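Home | Money Basics | Homes and Buildings | Quizzes | For Teachers | Search

What Is a Mortgage?

By Loubna Shawky

A house costs more money than most people have in the bank. A person who wants to buy one usually borrows part of the price. The loan used to buy a home is called a mortgage. The first "t" is silent, so the word sounds like "mor-gij."

This page explains how a mortgage works, using a made-to-measure town called Filliva, where all prices are small enough to work out on paper. The money in Filliva is counted in coins.

The price and the down payment

The El Fassi family wants to buy a house. The price is 200 coins. The family has saved 40 coins. They pay this amount first, out of their own savings. It is called the down payment.

200 - 40 = 160

The family still needs 160 coins. They ask a bank, the Govitach Bank, to lend them that amount. The amount borrowed is called the principal.

What the bank checks

A bank does not lend to everyone who asks. It looks at how much the family earns, how much they already owe, and whether they paid back other loans on time. It also wants to know what the house is worth. A person called an appraiser visits the house, measures it, looks at its condition, and compares it with other houses sold nearby.

The appraiser in Filliva says the house could be sold for 200 coins. The price and the value match. If the appraiser had said 165 coins, the bank would probably have offered a smaller loan, and the family would have needed a larger down payment or a lower price.

Interest

Borrowing money has a cost. The cost is called interest, and it is given as a percentage of what is still owed. A rate of 2 percent for one year means two coins for every hundred coins owed.

The family owes 160 coins. Two percent of 160 is 3.2 coins. That is the interest for the first year if nothing is paid back until the year ends.

As the principal is paid back, the interest gets smaller. A family that owes 100 coins at the same rate pays 2 coins in interest for the year. A family that owes 50 coins pays 1.

Some mortgages have a fixed rate. It stays the same for an agreed time. Others have a variable rate, and it can go up or down.

Monthly payments

Most mortgages are paid back once a month over many years. Each payment has two parts. One part pays the interest. The other part reduces the principal. With the usual kind of loan, the first payments contain the most interest and the last payments contain the least.

What happens if the payments stop

The house is the bank's security. This means that if the family stops paying and no other plan can be agreed on, the bank can go to court and have the house sold. The bank takes what it is owed from the sale. Anything left over goes to the family. This process is called foreclosure.

Other costs of a home

The mortgage is one bill among several. An owner also pays property tax, insurance, repairs, and the bills for water and power. Then there are small things for the inside of the house, such as towels and baskets, which are bought from ordinary income and are not part of the loan.
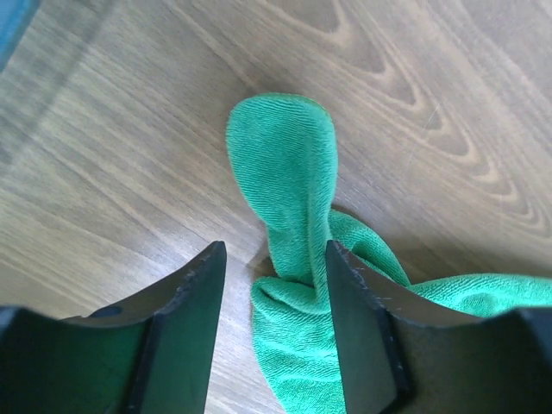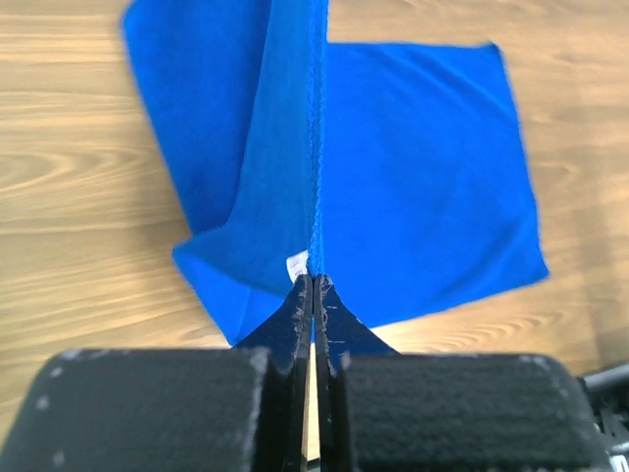
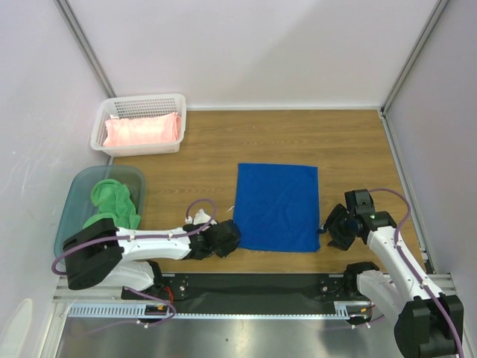
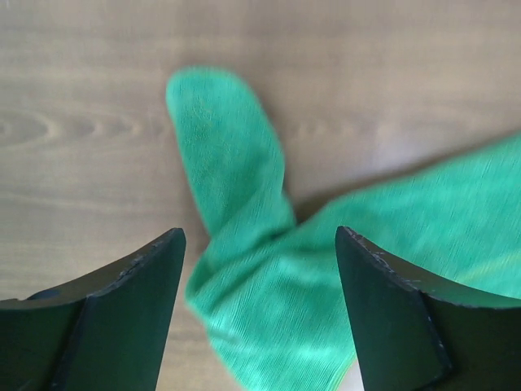

Words to know

Appraiser: a person who works out what a property is worth.
Down payment: the part of the price paid from savings.
Interest: the cost of borrowing.
Principal: the amount borrowed and not yet paid back.
Security: something the lender can have sold if the loan is not repaid.

Comments

Tetik: My class did the 160 coins sum. We got 3.2 too. How do you pay 0.2 of a coin?

Loubna Shawky: In Filliva each coin is split into ten smaller ones, so 0.2 is two of those.

gridpaper: Can you pay a mortgage back early?

Loubna Shawky: Often yes, but some banks charge a fee for it. The loan contract has to say so.

reads_at_lunch: please do one on renting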